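Carretero (restaurant)

Carretero is a family-run grill house and bakery café in the riverside suburb of Kevar, on the corner where Ulodberg Street runs down to the old ferry landing. It serves the cooking of inland northern Spain, with a good deal of local produce worked in over the years, and is best known for its slow-roasted lamb shoulder, its peppers, and a custard tart that regulars will tell you (at some length, if you let them) is the reason they moved to the neighbourhood.

Name

The name means cart driver or cartwright, and was taken from the trade of the founder's grandfather, who hauled wine casks between villages before the roads were sealed. It is often assumed to be the family's surname, and letters still turn up addressed to "Mr Carretero". The founder, Nicanor Beltrán, is said to have answered to it cheerfully for so long that suppliers never bothered to learn the other one.

History

Beltrán came to Kevar as a young baker and worked the night shift at a bread factory on the far side of the river. He began by selling tarts and flat olive-oil loaves from the front room of the building, which at that time was a saddler's shop with the counter still in place. The counter has stayed ever since, though it has been sanded back and oiled more often than anyone would care to work out, and it now holds the coffee machine and the cake cabinet.

The grill was added when the yard behind the shop came up for lease. Cooking over wood in a built-up street took some arranging with the council, and for the first winter the kitchen was allowed to light the fire only after four in the afternoon, a restriction that gave the place its habit of serving bread, soup and cold dishes at lunch and keeping all the roasts for the evening. The restriction was lifted later on, but by then people had got used to it, and the lunch menu has never really changed its character.
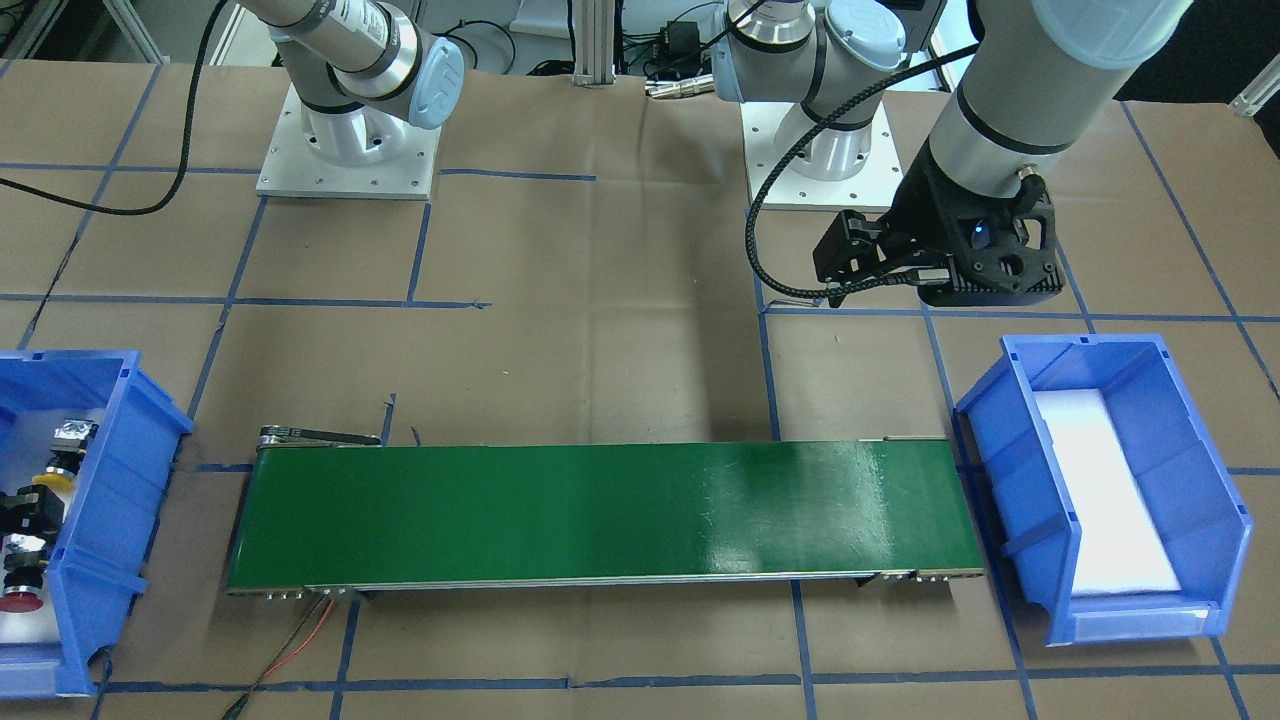 The dining room was enlarged when the neighbouring shopfront, a film-processing outlet trading as Clikix, closed its doors. A wide archway was knocked through the shared wall, and the step down between the two floors was kept because the levels could not be matched without tearing up the original boards. First-time visitors are warned about it by the staff, by a painted line, and usually by whoever is sitting nearest. A trace of the Clikix sign can still be made out on the brickwork from across the street on a bright morning, and the restaurant has never painted over it.

Layout and service

There are 2 dining rooms, one on either side of the archway, and they differ more in mood than in anything on the plate. The older room is narrow and noisy, with stools along the counter and small tables against the windows, and suits people who have dropped in for a coffee and end up staying for a bowl of chickpeas. The newer room is carpeted, a touch darker, and favoured for birthdays and long family lunches. The same menu is served in both, and it is quite all right to begin with a drink at the counter and carry it through when your table is ready.

Bookings are taken by telephone for the evening only. At lunch you simply turn up and wait on the bench outside, where a jug of water and some glasses are put out in the warmer months. The yard has a few tables of its own beneath a grapevine, and these are never reserved for anyone.

Food

The lamb shoulder goes into the oven overnight in the leftover heat from the grill and is finished over the coals to order. It is sold as a dish for 2 or a dish for 4, and the larger one comes with a tray of potatoes that have sat underneath it and soaked up the juices. Peppers are blackened whole, peeled by hand and dressed with nothing more than oil, salt and a little of their own liquid. There is usually a fish dish as well, depending on what the market has, and a vegetable stew that shifts with the seasons: broad beans and artichokes in spring, eggplant and zucchini in summer, then pumpkin and silverbeet once the weather cools.

Bread is baked on the premises every morning the restaurant is open, and any left by mid-afternoon is used for garlic soup. The custard tart follows Beltrán's own recipe, flavoured with lemon peel and a bit of aniseed, and has a darker, more bitter top than most customers expect at first. It is sold whole from the counter, though it pays to ring ahead, particularly before Christmas.

The wine list is short and mostly local. A house vermouth is poured from the barrel with a slice of orange and an olive.

Pepper supper

Each April, at the tail end of the pepper harvest, the restaurant closes its ordinary menu for an evening and sets a long table through the archway and out into the yard. Guests are seated wherever there is a gap, and dishes are passed along by hand.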